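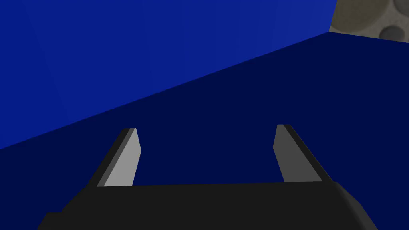 Writing Skodeck: what I did, what went wrong and what I'd change
Project report, Creative Writing and Publishing, final year
Thenmozhi Bhat

1. What I set out to do

My project was to write the opening of a children's fantasy novel and then find out how a reader aged nine to twelve gets on with it. The book is called Skodeck, after the drowned town where most of it happens, and it follows a girl called Grajales who delivers letters to people who don't know they've moved. I'd had Grajales in my head since the first year. I had the name before I had anything else, and I still can't tell you where it came from.

In the proposal I said I'd hand in 18 chapters. I've handed in eleven, and I'll get to why. The rest of this report covers the planning, the drafting, the test readers and the pretend launch (a blog tour, which was by far the most fun part and also the part I left too late).

2. Planning

I started with a map, because every fantasy writer I like starts with a map. Mine took two weeks. It had tides on it. It had a ferry timetable! My supervisor looked at it very kindly and asked me what Grajales wanted, and I realised I could tell her what time the last boat left Brorkirik but I couldn't answer that.

So I put the map away and wrote what the module handbook calls a character interview, where you ask your character questions and write down whatever they say back. I thought it would be silly. Grajales turned out to be very rude to me. She wouldn't talk about her brother at all, and when I read the pages back that was obviously what the book was about. The brother, Forkeck, had been a name in a list of villagers until then. By the end of that afternoon he was the reason she took the job.

I've put the interview in Appendix A. I haven't tidied it up and some of it contradicts the novel (she says she's afraid of dogs, and in chapter four she owns one).

3. Drafting

My plan was 700 words a day, and for the first month I mostly kept to it. I wrote in the library before my Thursday seminar and at the kitchen table the rest of the week. The early chapters came quickly. Chapter one is nearly the same now as it was then, apart from the first paragraph, which I must have rewritten more than anything else in my life.

Chapter five is where it slowed down. Grajales gets to Skodeck and has to walk through it underwater, and I'd never properly decided how that worked. Does she hold her breath? Does her hair float? Can she read the addresses on the letters, or does the ink run? I had three different answers in three different scenes. I stopped and wrote a page of rules, then went back and fixed everything to match, and that cost me most of half-term. The rules I settled on are that she breathes normally, that paper stays dry as long as it's sealed, and that sound arrives late. The last one gave me my favourite scene, where she hears her own knock on the door after it's already been opened.

I also changed from third person to first person after chapter six. I'd been fighting it for ages. In third person she came across as a bit of a saint, and I kept explaining her feelings to the reader. Once she was telling it herself she started leaving things out, and that was much more like her. It did mean redoing six chapters, though, and this is the main reason there are eleven and not the number I promised.

4. Test readers

I wanted readers of the right age, so with the school's permission I gave the first three chapters to a Year 6 reading group and went in to talk to them afterwards. I'd made a form with smiley faces on it. They filled in the smiley faces in about ten seconds and then told me what they really thought, out loud, all at once.

What they liked: the dog, the late knock, and a joke about soup that I'd nearly cut. What they didn't like: the prologue. Not one of them liked the prologue. A boy at the back asked why there was a chapter before the book started, and I didn't have an answer, so it's gone. (The best two sentences from it are now hidden in chapter three.)

They also wanted to know if Forkeck was dead. I said I couldn't tell them, and a girl said that meant yes. I went home and thought about that for a long time. In the version I've handed in, I've taken out two hints that gave it away too early, and I've let Grajales get one of his letters at the end of chapter nine so that the question stays open.

If I did this again I'd scrap the form completely and ask them to mark the page where they got bored. Several of them had done that anyway, in pencil.

5. The pretend launch

The last part of the brief was to plan how the book would reach readers. I went for a blog tour, since I read a lot of book blogs and I love it when authors let their characters take over the post for a day. I wrote four stops: a character guest post from Grajales, a recipe for the soup, a short interview with me and a giveaway post. I also did a back cover blurb and 200 bookmarks, because the print shop did a deal and I got carried away.

The guest post was the hardest. A character who hides things makes a terrible guest! My first version was just Grajales refusing to answer questions, and it was funny for a paragraph and then very tiring. In the end I had her answer a reader's letter instead - a made-up one from a child whose house has flooded - and she's a lot warmer in that than she is anywhere in the novel. I've started wondering if some of that warmth should go back into chapter two.

I put the guest post up on our course blog and had a few nice comments, mostly from people on my course, so I'm not claiming that as market research.

6. What I'd change

I'd ask what the character wants before drawing any coastline. I'd write the underwater rules first. I'd book the school visit a term earlier, so there was time to go back with a second draft and see if they still hated the start.

I'm carrying on with the book over the summer. Chapter twelve is half done, the dog has gone missing in it, and I've promised Year 6 I'll send them the rest when there is a rest to send.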